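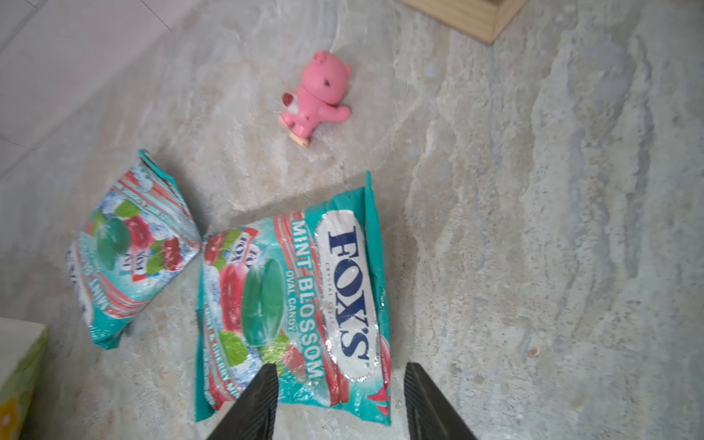

## 4. Picking soft packets from the floor

This section is for club members who have already finished the arm calibration in section 3. Please read all the steps one time before you switch on the Lumer arm.

You will need two candy bags of different size (the club uses Fox's Mint Blossom) and one small toy for the hard object test. Keep the bags closed. An open bag leaves sugar in the finger joints and cleaning them takes a full evening.

1. Put the bags flat on the floor, with the printed side up. Leave a narrow gap between them.
2. Place the toy on the far side of the bags, as seen from the gripper.
3. Open the Natelari program and load task 103.
4. Set the finger force to 2. Do not use the value from the block stacking task.
5. Lower the wrist slowly with the hand controller. Stop when the fingertips are near the lower end of the larger bag.
6. Turn the wrist until one finger is on each side of the bag, then close.
7. Lift, wait for the tone, and put the bag down in the same area.
8. Repeat with the smaller bag, and after this with the toy.

**Note:** Shiny plastic gives strong reflections. If the program shows error 424, dim the lamp on your side and start again from step 5.

**Note:** A crumpled bag is harder to detect than a smooth one. Beginners should press it flat first. The Rison team may leave it crumpled, as their task sheet asks for this.

**Caution:** Do not push the fingers down against stone or tile. The ribbed surface wears quickly, and a new pair must be ordered through Prakash D'Souza.

**Caution:** Keep your hands out of the working area while the motors are on, also when the arm stands still.

Save each run in the Chowdary folder with your initials. The folder accepts 400 runs for each team. Delete the failed starts before you go home.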